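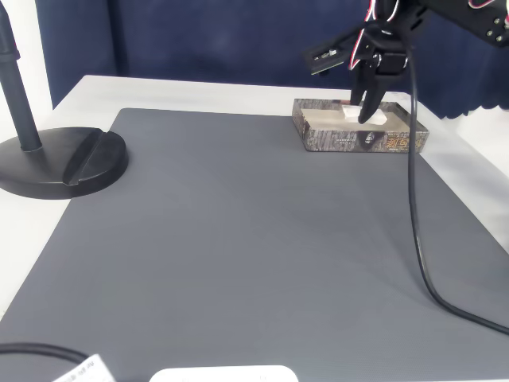 Chapter 4
Small Things and Where They Go

Every household owns a box that once held something better. It is too handsome to throw out, so it stays, and small objects drift toward it. Arvid Magnusson of Hornlow emptied his desk in May and found 1273 of them, most without a known purpose. 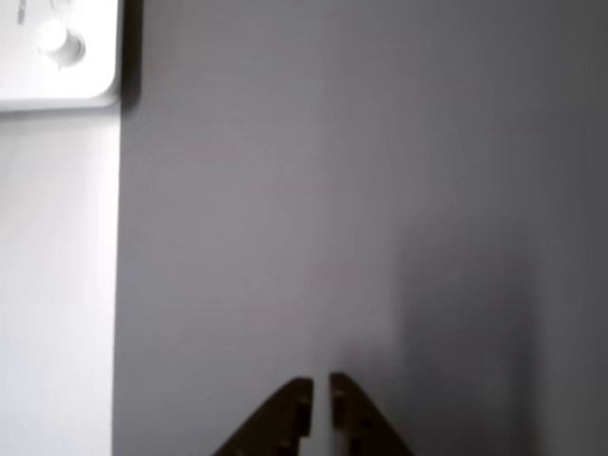
Fig. 4.1 A plain gray surface beside a white panel.

Clear space is easy to admire and hard to keep. Put down one block and it will soon have company.

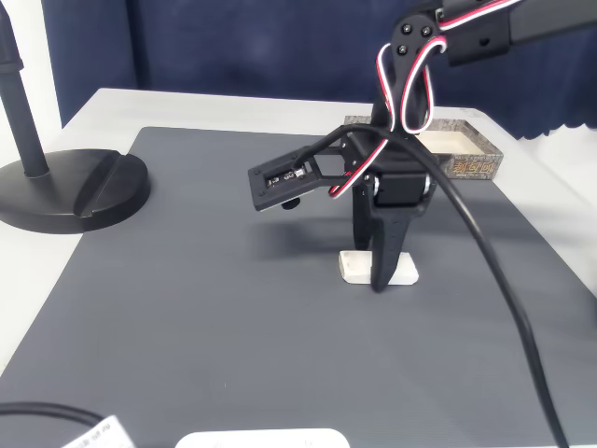
Njål Lie

We begin with a single white block, a mat and an open cardboard box. Before reading on, choose one small thing on your own table and decide where it lives. Allow 20 seconds. Most readers ask for more.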